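Community > Data collection > Hand-held grippers

Folding from a basket: should I record the pick and the fold as one example or two?

4 min read

Posted by rudstead_bench, May 2, 2022

I am collecting examples for a cloth folding task and would like some advice before I go much further. The set-up is a pair of hand-held grippers with marker plates on top, one for each hand, and a head camera. A woven basket sits on the left of a wood-grain table. Each example should go: take one item out of the basket, lay it on the table, fold it, let go, bring both hands back to the start position.

I have 60 examples so far and I have been saving each one as a single recording. When I train on them the policy does the fold fairly well if I lay the cloth out by hand first. It is poor at getting anything out of the basket. It reaches over the rim, closes on air and then carries on as if it had the cloth.

At the start of every example I hold the grippers over the table with the jaws facing each other and wait a moment before moving. I was told this helps line up the two hands afterwards. 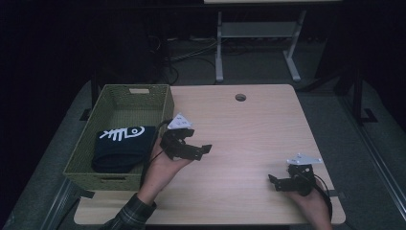

The left hand does the reaching into the basket and the right hand only comes in once the cloth is over the table. I have tried it the other way round and my arm gets in front of the camera. I would like to keep the basket where it is, as the robot at our Plavcombe site will have its own basket on that side.

So should I cut each recording in two, pick and fold, and label them separately? Or do I only need more of them? I can record until the end of July.

xue_folds

Keep them as one recording but mark the point where the cloth is clear of the basket. You can always cut at a mark later. You can't easily join two clips that were recorded apart, because the cloth will be lying differently at the start of the second one.

I don't think the cutting is your main problem though. In a full example the pick is short and the fold is long. If you sample moments evenly from the whole recording, most of what the policy sees is folding. We had the same thing on the Bidolside set, which has 3623 examples in it, and more data did not cure it. What helped was sampling the pick section more often in training, and adding short recordings that were only the pick. Reach in, lift, put down on the table, stop. You can do a lot of those in an afternoon and you don't need to fold anything.

Other things I would check:

Where the cloth is in the basket. If you always drop it in the same corner the policy will learn that corner. Move it to the far end, the middle, against the side. Crumple it sometimes and fold it sometimes.

How full the basket is. One item on its own is a different job from one item on top of 5 others. Decide which you want and record that, or record both and note which is which.

Dark cloth. The inside of a basket is often shadowy and a navy or black item is hard to make out from head height. Put a lamp nearer if you have one, and mix in some lighter items.

Keep your failed picks too, as long as you go back and get the cloth on the second try. Carry straight on without stopping the recording. It gives the policy something to copy when it closes on air, and at the moment it sounds as if it has no examples of that at all.

tableandtape

Just record more. 60 is nothing for cloth. I had 8 different shirts and didn't get anything useful until I was well into the hundreds.

Also check your left marker is still being seen when your hand is down in the basket. Mine wasn't. The side of the basket hid the plate and the position jumped by the width of the gripper right when it was meant to close. Plot the path of the left hand and look for a step in it.

rudstead_bench

Thanks both. I plotted the left hand and there is a step in it on a good number of the recordings, always low down in the basket. I will try tilting my wrist so the plate stays higher — it is awkward but I can reach. I'm going to throw out the worst ones and start on the short pick recordings as xue_folds suggested. The mark for when the cloth is clear is easy enough to add to what I have.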